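Ticket 2125: Shared folders at Calldale not syncing to the main server
Status: Closed
Opened: 18 December 2023
Product: Gillent Sync, desktop and server
Reported by: Meifang Fu, Calldale office
Assigned to: Oleksandra Polishchuk

Original report

Since the office move, files saved in the Projects share at Calldale do not show up on the main server. The tray icon is green and says "Up to date." I can open older files from both sides. New files stay on the Calldale side only. Two people have already worked on different versions of the same price list, so please treat this as urgent.

I have restarted my own computer and the small server in the closet. No change. Email and the phones are fine.

First reply

Thank you for the report. Please do not restart the closet server again for now, as each restart clears the short log. Ask everyone at Calldale to keep saving to the share as usual. If the price list has to be edited before this is fixed, let one person do it and keep a copy on a local drive.

Please send:
the client version (right-click the tray icon, then About)
the name of one file that did not arrive, with its full path
whether the problem also affects the Templates share

Reply from Calldale

Version is 4.2 on all the desktops I checked. One missing file is Projects\Hofstetter\Quotes\revised quote final.xlsx. Templates works. I saved a test document there and the main office saw it within a minute. A test document in Projects did not arrive after lunch either.

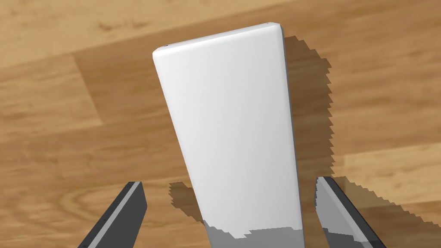
Oleksandra Polishchuk
Second-line support, file services

Notes from the remote session with Calldale.

Connected to the closet server with Meifang on the phone. The sync service is running under the right account. Clock matches the main server to the second. Disk has plenty of free space. Ping to the main server is steady and the firewall rule for the sync port is in place on both sides. Since Templates works over the same connection, I did not spend more time on the network.

Opened the queue for Projects. It showed 1653 items waiting and none in progress. The tray icon reads its status from the desktop client only, so it stays green as long as the desktop can reach the closet server. It does not know about the queue between the two servers. I have asked the vendor before if this can be changed.

The first item in the queue was a mail archive of 262 MB in Projects\Ernon\Old mail. Its last attempt ended with "file in use." All later attempts had the same result. With strict order turned on, the queue waits for the first item before it moves to the next one. Strict order is on for Projects and off for Templates. I could not find a note saying who turned it on or when.

Checked what had the archive open. It was a desktop in the back office with the mail program running. Meifang went over and found that the archive had been added to the mail profile there, straight from the share. She closed the mail program. The lock went away, but the item still failed once more with a different error, "checksum mismatch." The partial copy on the main server was left over from the first try.

Steps taken:

1. Paused sync for Projects on both servers.
2. Moved the partial copy on the main server to a holding folder.
3. Moved the mail archive at Calldale to the local drive of the back office desktop and pointed the mail profile to it.
4. Removed the archive from the queue.
5. Turned off strict order for Projects.
6. Resumed sync, Calldale first.

The queue started moving right away. After the first hour 939 items were left. It was empty by the end of the afternoon.

Conflicts: the price list came through as two files, one with "Calldale copy" added to the name. Nothing was overwritten. Meifang will merge them by hand and delete the extra one. The quote from the report is now on the main server and opens without errors.

Still open on our side: add *.pst to the exclude list for all shares, and set an email alert for any queue with no movement for 30 minutes. Both are moved to a separate change request.

Reply from Calldale

Price list is merged. Everyone can see the Hofstetter quotes. The back office asks if the archive on the local drive is backed up.

Reply from support

It is not. Please copy it to the backup drive once a month with the mail program closed. We will look at a better place for it in February.

Ticket closed with agreement of the reporter.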